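Section 4: Submitting a Short Film to Tormont

Before you start, have your finished film file, a list of everyone credited, and the paperwork for any story, music or footage you did not create yourself.

1. Sign in and select New Film. Entries are saved as drafts until you press Submit.

2. Type the title exactly as it appears on screen. Subtitles go in the second box.

3. Under Story Source, choose Original or Adapted. If you choose Adapted, enter the name of the author, the title of the work and the year it came out. Comics, blog posts and song lyrics all count as works.

Caution: An adapted film marked Original will be taken down while it is reviewed. The review clock does not stop if you correct the entry afterward.

4. Upload the permission letter as a PDF. It must be signed by the rights holder and must name the film. Letters covering two films have to be uploaded twice, once per entry.

5. Add a still for the film's page. Stills from animated and computer-rendered shorts are accepted on the same terms as live action. The still must come from the film itself.

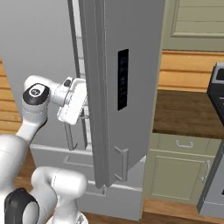
Figure 4-1. Still from a computer-rendered short: refrigerator with right door open.

6. Paste in the director's statement. The limit is 3000 characters, including spaces. Anything quoted from a review or interview needs quotation marks and a source line.

Note: Statements under 1000 characters are shown in full on the film's page. Longer ones are folded behind a Read More link.

7. Fill in the credits. "Based on" credits appear directly below the director and cannot be moved.

8. Press Preview, check the spelling of every name, then press Submit.

Changing a credit after release

Open the film's page, select Edit Credits and enter the reason for the change. The old credit stays visible in the page history. Changes to the Story Source field go to Kelechi Ogbonna in the rights office at Medina and take 2 business days.

Films moved over from Nostelska keep their old credits until the owner edits them.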